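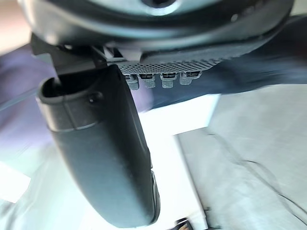
Part-Time Bench Helper, Small Parts and Fittings

Skeko is a little workshop that puts together, sorts and looks after small parts for other people's projects, and we would love to find one more pair of careful hands to join us at the long bench. If you are the sort of person who likes a row of connectors all pointing the same way, you may be very happy with us.

What the work is like

Most of your time will go to sorting small metal and black plastic pieces into trays, checking that screws are snug, and packing finished orders for customers such as Dedo and Witotix. There is some wiping down and sweeping at the end of the day too, and we all take a turn at that, so please don't apply if you hate a broom! Shifts are 3 hours long, mornings mostly, starting at 8, and we'd like you with us three mornings a week to begin with.

What we hope you'll bring

Good close-up eyesight (glasses are perfectly fine) and a fair bit of patience. You don't need any training in electronics or machinery, we will show you everything in your first weeks and you can ask the same question as often as you need to. Experience with sewing, model kits, watch repair or beadwork is very welcome and more useful than you might think.

The workshop is up one flight of stairs above the old Xu building, with a goods elevator you are welcome to use. There is free parking behind, and a kettle that is nearly always on.

To apply, send us a short note about yourself, or drop one in at the front desk before the end of January. A resume is nice but a few friendly lines will do.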